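Sisay Household Handling Project
Interim progress report to Plostetti, work package 2: demonstration collection
Report date: 2021-03-02
Prepared by: Araceli Gallegos, Lanivell
Technical contact: Lakshmi Gowda

1. Status

Work package 2 is on schedule against the revised plan. The target for the full grant period is 2,950 accepted demonstrations of cloth handling, to be complete by the end of July. At the close of this reporting period 1,000 had been accepted and delivered to the training group at Aredmont. A further 200 are recorded and waiting for review.

2. Collection method

All demonstrations are recorded by operators using hand-held grippers. No robot arm is driven during recording. Each episode covers one task with one cloth item, from first approach to release, and is stored with a task label and an operator code.
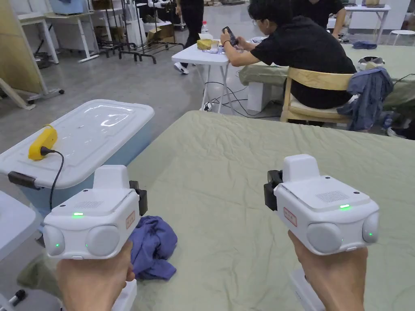
Two-handed episodes make up the larger share of the plan and take longer to record. The operator has to keep both tools in the working area and avoid crossing them during a fold. The table sessions use a green fabric cover, with a crumpled blue-purple cloth as the item to be handled and one white gripper in each hand. The cover is left wrinkled on purpose – a model trained only on flat surfaces tended to confuse creases in the cover with the edge of the item. Status lights on the grippers are checked by the operator before each episode.

3. Review and rejection

Review is done by a second person, never by the operator who recorded the episode. In this period 88 episodes were rejected. The main causes, in order, were loss of tracking on one gripper, release outside the task area, and an incorrect task label. Label errors fell after the task list was shortened in week three. Rejected episodes are kept in a separate store and are not counted toward the target.

4. Change of surface

The first training run at Aredmont showed weaker results on soft surfaces than on tables. Lakshmi Gowda asked for the bed tasks to be moved forward from the next period, and this has been done. The task list for these sessions covers picking up a cloth, spreading it and moving it to a marked side.

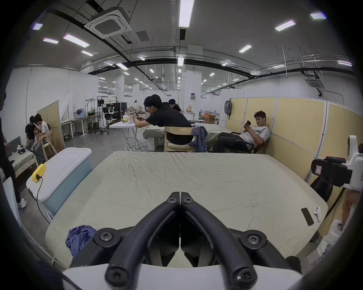 Figure 2. View from the gripper camera, with the cloth on the lower left corner of the mattress.

Early review suggests that the fitted sheet causes more failed grasps than the table cover does, mainly when the fingers close on sheet and cloth together. Failed grasps followed by a successful second attempt are accepted and tagged as recoveries. The training group has asked for more of these.

5. Open items

Clock drift between the left and right grippers remains above the agreed limit in long sessions. A firmware change is being tested, and sessions are restarted more often until it is released.

The item set is still narrow. Towels and pillowcases have been ordered under the existing equipment line – no change to the budget is requested.

6. Next period

Complete review of the waiting episodes. Continue bed tasks in parallel with table tasks. Deliver the next batch to Aredmont with recovery tags included.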